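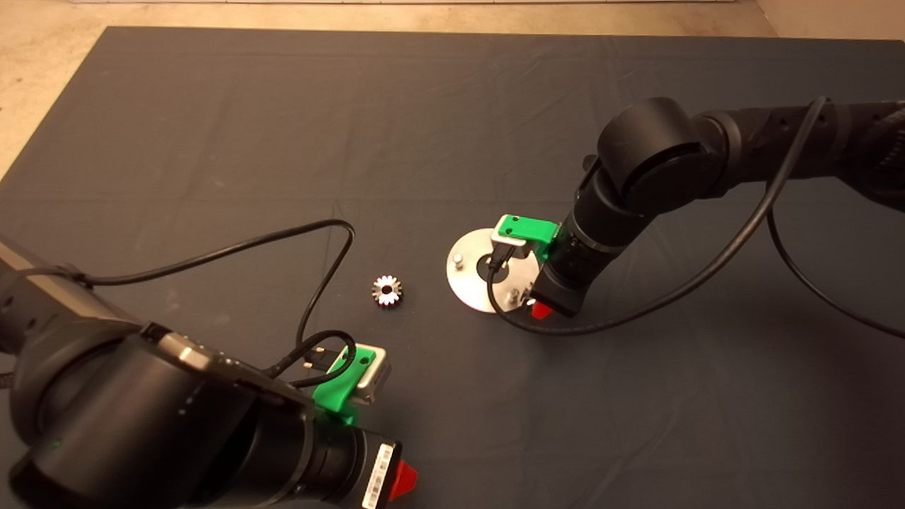 Maltudora Assembly Cell, Bench 2
Pre-use and periodic inspection checklist, two-arm bench work
Inspection date: 23 October 2020
Inspected by: Florante Bañez
Applies to: both arms, grippers, wrist sensors, cabling, work surface, fixtures and small parts

Ratings used: OK (no action), C (comment, may run), A (action needed before next shift), X (do not run). Any item marked X stops the bench until it has been re-inspected and signed.

SECTION 1. WORK SURFACE

1.1 Cloth covers the full working area of both arms. OK
1.2 Cloth is free of tears, burrs, swarf and loose thread. OK
1.3 Cloth lies flat. C
Comment: Creases and light wrinkles present. Acceptable for plate and gear work. A fold high enough to tilt a gear lying on its face is not acceptable. Smooth by hand with both arms stopped and drives off. Do not use an arm to drag the cloth.
1.4 Cloth is secured at the operator side. A
Comment: One clip missing. Replace from the Kollbridge drawer, not with tape. Tape residue was found on a gripper pad in March.
1.5 No tools, cups, phones or paper on the cloth during powered motion. OK

SECTION 2. ARMS

2.1 Base fasteners checked with torque wrench and paint-marked. OK
2.2 Joint housings free of cracks and play. OK
2.3 Labels legible and not lifting. OK
2.4 End caps present and seated. OK
2.5 Speed limit set for shared bench work. C
Comment: Limit was set correctly, but the setting sheet on the wall is the old revision. Remove it. The current sheet is kept in the Eskildsen binder.
2.6 Arms cannot reach each other's base at any programmed point. OK
2.7 Home positions leave the centre of the bench clear. OK
Comment: Confirm after any change to the program, including small changes to one waypoint.

SECTION 3. CABLES

3.1 Wrist sensor connectors fully seated. OK
3.2 Free loop is long enough for full wrist rotation. OK
3.3 Free loop cannot pass under a part, a fixture or the other arm. C
Comment: Cables rest on the cloth in some positions. Allowed while the arm is parked. During motion, run each arm through its path at reduced speed and watch the loop, not the gripper. If the loop touches a loose part at any point, re-dress the cable and repeat the run.
3.4 No kinks, flattened sections or exposed conductor. OK
3.5 Cables replaced at 2,000 operating hours or on first sign of damage. OK
Comment: Record hours in the log at each check. The last two entries had no hours written in.

SECTION 4. GRIPPERS AND SENSORS

4.1 Printed brackets free of cracks at the screw holes. OK
4.2 Finger pads clean, not glazed, not lifting at the edges. A
Comment: Left pad nearly worn to the limit mark. Change both pads on that gripper together. Wipe new pads with a dry cloth only.
4.3 Sensor housing does not move when pressed lightly by hand. OK
4.4 Grip force set for the part being handled. OK
4.5 Grip holds on stop and on loss of power. OK
Comment: Tested with the Perby block at low height over the cloth. Do not test with production gears.

SECTION 5. PLATE AND GEARS

5.1 Plate free of burrs at the centre hole and outer edge. OK
5.2 Pegs upright and tight. OK
5.3 Gears clean, no damaged teeth, bore clear. OK
5.4 Plate is gripped by the edge, with pads clear of gears and pegs. OK
5.5 Hands are outside the working area while a plate is held or lifted. OK
Comment: A plate with gears on it is to be treated as an unsecured load. Keep it low, keep it over the cloth, and never pass it above a person's hand or forearm. The second arm stays back unless the program calls for it.
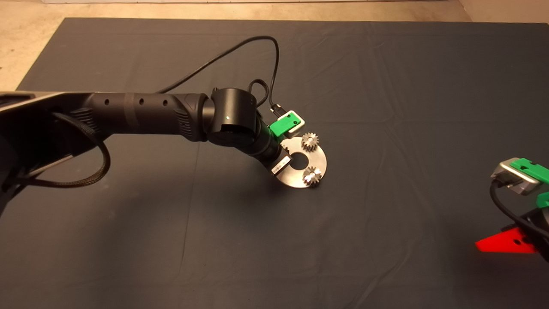
Item 5.4. Plate held by the edge, two gears mounted.

5.6 Dropped gears are set aside for inspection and not returned to the job. C
Comment: One gear found in the good tray with no tag. Source unknown. Scrapped.
5.7 Loose gears counted in and counted out. OK
Comment: 17 in, 17 out.

SECTION 6. STOPS AND ACCESS

6.1 Emergency stop tested from each side of the bench. OK
6.2 One stop halts both arms. OK
Comment: This must be tested as a pair every time. Testing one arm alone does not meet this item.
6.3 Restart needs a separate, deliberate action. OK
6.4 Floor behind the bench clear and dry. OK
6.5 Only trained persons inside the marked line. C
Comment: Line is worn at the corner near the door. Repaint.

RESULT

No X items. Items 1.4 and 4.2 to be closed before next shift. Comments under 2.5, 3.5 and 6.5 to be closed before the next periodic check. Inspection coverage 100 per cent of listed items.

Signed: Florante Bañez
Copy to: cell log, Eskildsen binder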